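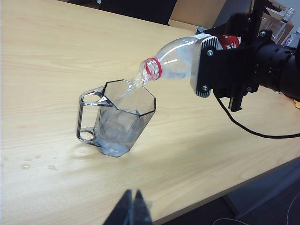

I have owned more pitchers than a person in a two-room apartment has any right to own. Glass ones, an enamel one with a chip in the spout, a tall thing with a lid that never did fit the fridge door. So when the handle finally came off my old one in July, I told myself I would buy something small, plain and plastic, and stop thinking about pitchers for a while. That was the plan, anyway, and now here I am writing a whole review of one!

The one I settled on is the Ginow clear pitcher, the small size. I suppose it sits somewhere between a pitcher and a mug, and I've caught myself calling it both. In my kitchen it does both jobs. It's transparent plastic, with flat sides instead of a round body, and it gets wider toward the top. The handle is a squared-off loop, made of the same clear plastic as everything else.

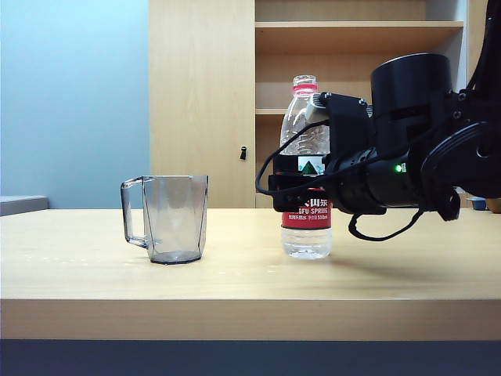 Kitchen & Table / Small Things
Posted by the Dellitz Kitchen Notebook
Filed under: pitchers, mugs, everyday plastic
Reader comments: 42

Let me start with the shape, because it's what I noticed first and what I still like best. I had worried that a faceted body would look fussy, like something from a hotel breakfast bar (you know the ones, with the cloudy orange juice). It doesn't. The flat sides catch the light from my window in the morning, and on a pale wood table it looks clean and a bit old-fashioned, like pressed glass from a distance. The plastic has a faint grayish cast when there's nothing in it. Some people will mind that. I stopped seeing it after the first week.

The wide top is the practical part. I buy water in the ordinary 550 ml bottles when the tap at my place is having one of its rusty spells, and I used to pour them into a narrow carafe that needed a steady hand and a good deal of patience. With the Ginow I just tip the bottle over and let it go. A bottle held nearly flat gives you a thin, tidy stream, and there's plenty of opening to aim for. If you tip it up steeply it glugs, of course, and then you get splashing, but the walls are tall enough that most of it stays where it should. I've had a few drops on the table and nothing worse.

Now, the handle. I have gone back and forth on this more than I'd like to admit. It's angular, and the first few times I picked it up I missed the soft curve of my old enamel one. Three of my fingers fit comfortably and the fourth has to find somewhere else to be. My sister has smaller hands and says I'm making a fuss over nothing, and she may be right. When the pitcher is half full you won't notice a thing. When it's filled close to the top, I put my other hand under the base, which I probably ought to do with any pitcher.

It pours better than I expected for something with no proper spout to speak of. You learn to pour over one of the flats and keep it slow at the start. Pour timidly and the water will creep back down the outside, so be a little brave with it — not reckless, just brave. After a few days my hand knew what to do and I stopped thinking about it. Pancake batter was another story and I won't be trying that again, but thin things like water, iced tea and salad dressing have all gone fine.

Cleaning is easy in the middle and slightly annoying in the corners. I can get my whole hand inside with a sponge, which was never true of the carafe. The places where the flat sides meet the bottom do like to hold on to a bit of tea, though, and an old bottle brush gets it out in a minute. I wash mine by hand. The top rack of the dishwasher is said to be fine, but I've clouded enough plastic that way to be stubborn about it, and mine is still as clear as it was when I unpacked it.

For comparison, I borrowed a Jurnimis pitcher from next door for a couple of weeks. That one is round, heavier, and has a real spout, and if you mostly serve guests at a big table I think you'd be happier with it. It pours beautifully. It also takes up half a shelf, and I knocked it over twice reaching for the butter. The Ginow has a smaller footprint and feels planted when I set it down. I've also used the Nakajima glass mug for years, and for drinking out of I still prefer glass, no contest. But I wouldn't carry glass out to the back steps in bare feet, and the Ginow goes out there with me most evenings.

A few odds and ends that might matter to you. It has no lid, so in the fridge I lay a saucer over it. It doesn't hold on to smells that I can tell, and I gave it a fair trial with lemon and mint left in overnight. Ice sounds a bit hollow against the plastic, a sort of clack where you'd want a clink, and if you're particular about that kind of thing (I am, somewhat) you'll notice it every time. And I have never put anything hot in it. Cold and room temperature only, in my house.

I've also taken to using it for the plants, which wasn't the idea at all. The ferns on the windowsill get theirs straight from it at seven in the morning, and being able to see the level through the side is handy when you're trying to give each pot a fair share. I did buy a second one for that purpose, so that the kitchen one could stay a kitchen one, and then mixed them up within the week. They both get a good wash now.

Would I buy it again? Well, I already have, so there's your answer. I paid 18 dollars for the first and the same for the second, and that seems fair to me for something I pick up every day. If your hands are large, try the handle in a shop before you order. If you want a showpiece for the dinner table, look at the Jurnimis or go for glass. For a small kitchen, a bedside table, a desk, or anybody who has broken one glass pitcher too many, I'm very glad to recommend it.

Ginow clear pitcher, small
Good: wide opening, stable base, easy to see how much is left
Less good: squarish handle, no lid, corners need a brush
Our rating: four out of five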